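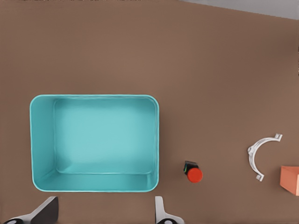 Huguette Pons wrote under my first message that old postcards should not be put in a new order until the old order has been written down, and I have been thinking of it the whole evening, for I had already started with the new order.

I will explain my situation again from the beginning, as the moderator asked me to make it one complete post.

My wife's uncle left us his postcards. He collected them from his school years until he was too ill to go to the fairs. With the cards came a notebook in which he gave each card a number, and the last number is 3,858. Whether all of them are still here I do not know. They came to us in shoe boxes, in biscuit tins and some in envelopes from the bank. I have a large brown table that I may use until the end of January, and one big open turquoise bin still empty, into which I want to put what I have not looked at yet.

What I have done so far: I emptied two of the shoe boxes and made piles by country. After that I noticed that some cards have a pencil number on the back, in the corner, and that the cards in one shoe box followed each other by this number, or nearly. So I have destroyed something, but I do not know how much it matters.

My questions are the following.

Should I go back to his numbers, or is it allowed to sort in my own way? The numbers follow the date when he bought the cards, so a beach is next to a cathedral and next to a funny cat. For him it had sense. For my wife, who would like to see the cards of Wemville, where her family is from, it is very difficult to find anything.

How should I keep them? I do not have a budget like a museum. I found albums from Millell with pockets, but for so many cards it would become expensive, and the albums are heavy. Some of the cards smell of cellar. A few are glued on black paper and I would like to read the back.

Also, is there any point in writing it all in a spreadsheet? I type slowly.

I thank you in advance and I excuse myself for the length.

*Margus Petrauskas*

---

**Hamdia Yilma**

Please do not feel bad about the two shoe boxes. If the pencil numbers are on the backs, the order is not lost, it is only inconvenient. You can always put the cards back by number. What would be really lost is information that was only in the place of the card: a card without a number which was lying between two cards with a number, or a slip of paper that belonged to the card behind it. So for the boxes you have not opened yet, I would work like this.

1. Give every box, tin and envelope a letter. Write the letter on a piece of paper and leave it inside with the cards.
2. Before you take anything out, make a photograph of the box from above and another of any writing on the lid.
3. Take out the cards in small bundles and keep each bundle in the same direction. Put a paper band around it with the letter of the box. No rubber bands. They become sticky with the years and leave a brown line.
4. When a card has no number, write with a soft pencil (2B is good) the letter of the box on the back, very lightly, in the corner where there is no text. Do not use a ballpoint pen, even if the card seems without value.

I would leave the bin empty at first, by the way. Everything in your piles comes from the boxes you opened already, if I understand well, and it is better to know what is there before you mix new things in.

Now your main question. I inherited a collection from my father, smaller than yours, and I kept two orders at the same time. The cards are physically sorted by place, and the list is by his number. When my brother wants to know what our father bought in a certain year, I open the list. When my mother wants to see her village, I open the box. It works well and we did not have to choose.

For this you need the list, so yes, there is a point in the spreadsheet, but make it short. Mine has five columns: number, place, publisher, used or not used, and a column for remarks. In the beginning I had a column for the stamp, one for the colour and one for the condition, and I stopped after one week, exhausted. The remarks column is enough for all of that. If the uncle's notebook has a description for each number, you could even photograph the pages of the notebook and write in the spreadsheet only the number and the place. A slow typist can do this. I would do it by sessions of one hour, always with tea afterwards and never during!

The publisher is useful because the numbers on the front of old cards are often the numbers of the publisher and not of your uncle. If you see for example "Guérin 412" printed under the view, it has nothing to do with the pencil number. I confused these two systems for a full month and had to correct a lot.

For keeping the cards, I agree that the albums are too much. I use boxes in which the cards stand upright, with dividers of thick card. They should be full enough that the cards do not bend, but you must be able to put two fingers in. I would buy three and see if the size is right before ordering more. Mine are from Girkico, but any box will do if it is sold as acid-free and if your biggest card goes in without force. Measure the biggest card first, there is always one that is higher than the others.

One album can still be nice for the best ones. You could put the Wemville cards in it for your wife, and leave in the box a slip of paper with the numbers that were taken out.

---

**Jacqueline Tessier**

Sell them. I had a dealer who looked at 3,000 cards in one afternoon and he made an offer for the lot. It was not much but the room was free again. Keep the ones with family and the funny cats.

For the smell you put them in the sun.

---

**Jacqueline Cordier**

I must disagree with the sun. The colours on hand-tinted cards go away quickly in strong light, and the card itself curls. For the cellar smell, let them stand in a dry room, in the shade, with air passing between them. A clothes rack with a clean sheet over it is good for this, the cards lying in one layer. Turn them after a day. Most of the smell leaves in a week or two. What stays after that you can reduce with a closed box in which you put a small open dish of bicarbonate of soda, the dish at one end and the cards at the other, with no contact. If you see spots that are fluffy, it is mould and those cards must be kept apart from the others. Brush them outdoors when they are completely dry, with a mask on your face.

About the cards glued on black paper: please wait before you put them in water. I know that many people do it and the films on the internet look very easy. But the ink of the message can run, and the glossy photo cards can stick to whatever they touch when they dry. What I do is the following. I cut the black page around the card, so that I have a card with a small piece of paper behind it. Then I bend the black paper away from the card, never the card away from the paper, and I go slowly with a thin flat spatula. If it was fixed only at the corners it often comes free. If it resists, I stop. A card with a bit of black paper on the back is still a good card, and a card with a hole is a pity. You may see a part of the message by holding it in front of a lamp, although with black paper I would not promise anything.

Concerning selling, it is your decision, of course, but I would make the list first. A dealer looks quickly and he is right to do so, it is his time. If you know what you have, you can at least ask why the offer is what it is. Small places are often more wanted than big ones. A view of the main street in a village, with people and a shop sign, can interest many local persons, and the big cathedral was printed so many times that it interests almost none. So I would not put Wemville in a lot before somebody has looked at it with patience. The local history society there may like to have scans, if such a society exists, and scans cost you nothing except the evenings.

A little thing for the table: put a clean cotton cloth on it when you work. It is easier to pick up a card from a cloth than from a smooth surface, where one is tempted to use the fingernail and damages the corner. And wash the hands, dry them well, no hand cream. Gloves are not needed for paper cards. For the real photographs I do use them.

---

*Margus Petrauskas replied:*

Thank you to all three. I have now left the bin empty and put the cards back by pencil number as far as it was possible. There is a small pile without number and I have written on them the letter of the box, or "A or B" where I am not sure. The funny cats are numerous, more than I had understood.

My wife has read the answer about selling and she says no. She also found in the notebook that her uncle put a small cross next to some numbers, and we do not know what it means. The crosses are not for the expensive ones, as the prices are noted also. If anyone has seen this habit with other collectors I would be glad to hear it. For the moment I give it a sixth column.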